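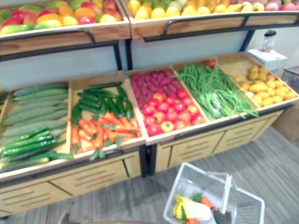
Mixed fruit on the top tier, vegetables below, and a wire basket waiting on the floor.

Can It Bring Home the Beans?

By Ghada Mahasneh

My grandmother could choose a tomato while carrying on an argument. She would roll it once with her thumb and set it back or drop it in the bag, and never lose her place in the quarrel. I have been thinking about her a good deal this year, because I have spent much of it talking to people who want a machine to do the same thing (without the arguing, so far as I know).

The chore sounds so small when you say it out loud. Go to the produce stand, pick out what's on the list, put it in the basket. The engineers at Wallby, who have been at this since May, call it "the shopping task," and they sigh a little when they say it. Warehouse robots have lifted sealed boxes for years, and a box is a wonderful thing to lift. It has corners! It stays the shape it was. Vegetables make no such promises.

Take the beans. Long green beans heaped in a tray will tangle, and when you pull on one you have really pulled on six, some of which were hanging over the front edge to begin with. A person grabs a handful, shakes it, and thinks about dinner. A machine has to decide where one handful stops and the rest of the pile starts, and the pile changes its mind the moment it is touched.

Carrots are friendlier, or I thought so until I was set straight. The leafy tops look like a handle, and an early version of Wallby's software was very fond of them. Leaves tear, though, and they hide the carrot from the cameras, so now it is taught to hunt for orange first. Cucumbers come long and pale or small and dark, and both answer to the same name on a shopping list. And fruit piled right up to the rim of a bin is its own kind of trouble, as anybody knows who has taken the wrong apple and spent the next minute apologizing to a stock clerk.

Wallby let me look through the results of its latest trial. Out of 269 attempts to move a single item from display to basket, the machine managed 70 percent without help. I was impressed, and then I thought about being handed seven of my ten groceries, and was somewhat less so. The average pick took 15 seconds. My grandmother would have been at the register by the second potato.

Not everyone is starting with the vegetables. Holureck, a smaller outfit, is working on the other end of the trip, unpacking bags into a kitchen cupboard, and the people there told me cheerfully that they'd rather have a can of soup than a tomato any day of the week. Grorum wants its machine to restock the store overnight, when there is no one to bump into and it can take as long as it likes over each potato. That seems to me the most sensible of the plans, and the one I expect to meet first.

As for the kitchen helper so many of us have been waiting on, the one who goes out with a list and comes back with supper, I asked everybody I met and got a different year each time. One woman at Wallby, a patient soul who has watched more carrots go into baskets than most grocers, told me she still does her own shopping on the way home and likes it. She squeezes the peaches. Her machine isn't allowed to yet.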